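Test kitchen notebook, 15/08/2023
Braise base for Gerkik, batch 2 of the summer series

Purpose: settle the salt and the liquid ratio for the pork shoulder and white bean braise before it goes to the Truter kitchen for scale-up. Batch 1 (April) was too thin at service and the beans split. Recipe as it stood in April called for stock to cover, which means something different in every pot, so today everything went by weight.

Starting weights
Pork shoulder, trimmed, in large cubes: 2,000 g
Dry white beans, soaked overnight in salted water: 600 g before soaking
Onion, diced: 392 g after peeling (aim was 400, left it)
Carrot, celery, garlic as on the April sheet, no change
Stock: unsalted chicken, the house one, not the concentrate

Pork salted the evening before at one percent of trimmed weight and left uncovered on a rack in the walk-in. Surface was tacky this morning and it browned much faster than the April meat, which was salted in the pan. Browned in small lots in the wide pot. Fond was dark but not bitter. Deglazed with a little of the stock instead of wine. Gerkik wants a version without alcohol and I would sooner develop that one first and add wine back later than the other way around.

Onion went in straight after the last lot of pork came out, with a pinch of salt and the lid on until it slumped, then lid off. Paprika added off the heat. In April it went in with the onion and caught on the bottom of the pot, and the whole batch had a scorched edge that we first blamed on the garlic. 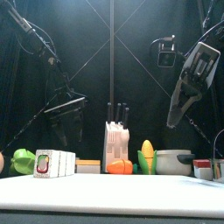

Beans drained and rinsed, then added at the start with the pork. This is the main change. The April batch had them parboiled separately and folded in for the last part of the cook, and they were already soft when they went in. Soaked and raw is the better starting point as long as nothing acidic goes in early. Tomato held back until the beans were tender all the way through, checked by pressing several between the fingers from different parts of the pot.

Oven at 300F, lid on, parchment pressed onto the surface. First check at one hour: beans chalky in the middle, liquid clear, pork tight. Second check at two hours: beans nearly there, skins intact, liquid starting to cloud. Tomato in at two and a quarter hours. Out at three hours. Pork held its shape on the spoon and came apart with light pressure.

Liquid ratio: stock at one and a half times the dry bean weight was too little on paper, but with the soaked beans and the juice from the pork it came out right. The surface dried slightly along one side of the pot, on the side nearest the oven fan. Turn the pot at the halfway check next time.

Thickness: a spoon dragged across the bottom leaves a track that closes slowly. Good for a bowl. For a plated version it would need reducing. I took a ladle of beans out, crushed them and stirred them back in, and that gave enough body without flour. Keep this step. Write it into the method as its own line so it doesn't get skipped on a busy day.

Salt: tasted on the low side hot, correct after resting for half an hour. Do not adjust before the rest. I added a pinch to a side cup at the hot stage for comparison and after resting the side cup was over.
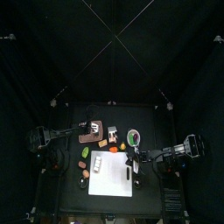
Acid: cider vinegar at the end, one teaspoon per portion pot, compared against lemon juice and against nothing. Vinegar preferred by everyone who tasted. Lemon was pleasant on its own but faded when the dish was reheated. Plain was flat. The Ledo vinegar is sharper than the one we used to buy, so if purchasing switches again the amount has to be retested.

Reheat test: one portion chilled in a shallow pan, brought back on the stovetop with a splash of water. Beans held. Sauce tightened a good deal in the fridge and loosened again once warm, though it needed more water than expected. One portion reheated in the microwave, covered, stirred once: pork edges dry, center fine. Acceptable for staff meal, not for service.

Freezing not tested. The starch from the crushed beans may weep on thawing. Freeze two portions from the next batch, one with the crushed beans and one without, and label the lids and the tubs both.

Toppings: tried toasted breadcrumbs with parsley, and a raw fennel shave. Breadcrumbs went soft in under five minutes on the hot surface, so they would have to be added at the table. Fennel was better with the fat of the shoulder, but it browns at the cut if it is done ahead. Ice water helps for an hour or so. No decision yet.

Scale-up notes for Truter
- Their kettle has no lid that seals, so evaporation will be higher. Start with more stock and hold back the salt accordingly.
- Browning in the tilt pan needs to be done in single layers. Last time a full load was tipped in at once and the meat boiled in its own juice.
- Pre-salting the night before needs rack space in their walk-in. Ask before the order is placed.
- Crushed beans: a stick blender is too strong and turns the sauce pasty. Use the masher.

Open questions
The Usuga beans are smaller than the ones from the previous supplier and I don't know how old this lot is. There is no harvest date on the sack. Old beans would explain the chalky centers at one hour. Run a plain pot of each, same soak, same water, no meat, and note the time to tender.

Cut of pork: neck end gave more gelatin than blade, judging by the chilled pans, but both ends went into the one pot today and that is a weak comparison. Separate them next batch.

Next batch: same weights, pot turned at halfway, tomato at two hours, neck end only. Thermometer for the small oven is reading low against the probe and needs checking before then.

Test kitchen notebook - internal use - Back to top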